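## Workshop notes: servicing older desktop boards

The refurbishing bench at Orley has a shelf of retired office towers to get through before the end of May, 27 of them from the Vernico accounts department and a smaller lot from De Bruijn. Most will go out again as word processing and browsing machines. The points below cover the processor area, where most of the avoidable damage in the last lot was done.

Disconnect the power cord, hold the front button in for a few seconds, and lay the case on its side before opening it. Work with the board in place. Taking it out adds nothing for a paste change and puts every front panel lead at risk. Move cable bundles clear of the socket before you start and tie them back if they won't stay. A bundle that springs back across a fresh heat spreader will carry paste to the memory slots.

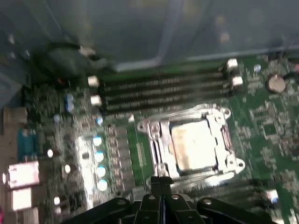 Old thermal paste comes in two conditions. If it is still soft, a dry lint-free wipe takes off most of it and isopropyl alcohol does the rest. If it has gone chalky, wet it first and leave it for a minute. We use 70 percent alcohol for the first pass and the stronger bottle for the last one. Do not scrape with a screwdriver. A plastic spudger is fine on the flat of the heat spreader, but stay off the edges, where crumbs fall down between the processor and the retention frame.

Clean the processor while it is clamped. With the lever down, the contacts underneath are covered and the chip cannot shift. Lift the lever only if the processor is being swapped or there is a fault that points to the socket, such as a memory channel that stays dead with known good modules. Once the frame is open, do not wipe anything inside it. Bent contacts are a job for the magnifier and a fine needle, and in most cases the board is not worth the time.

Check the screws on the retention hardware before refitting the cooler. They should be snug. A loose one gives uneven pressure across the chip, and the symptoms look like bad memory. Use a screwdriver that fits the head properly; the worn one in the blue tray has been thrown out.

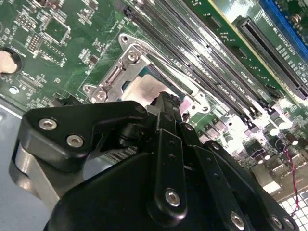 For new paste, a single dot in the center is enough on a processor of this size. Lower the cooler straight down, start all the fasteners by hand, then tighten in a cross pattern, a little at a time. If the cooler has to come off again for any reason, clean both faces and start over with fresh paste. Plug the fan lead in before closing the case. Two machines in the last lot were shelved as dead when the only fault was an unplugged fan.

Replace the coin cell while the case is open, then set the clock and boot order on first start. Machines that hold under 70 degrees Celsius through the load test can be closed and labeled. Anything above that goes back for a second look at the cooler mounting.

Paste and wipes are in the Droller cabinet, second drawer. Write the machine number and the idle and load temperatures on the sheet inside the door. Entries from the last lot with no load figure are being retested, beginning with number 433. Questions about the sheet go to Yichen Tang.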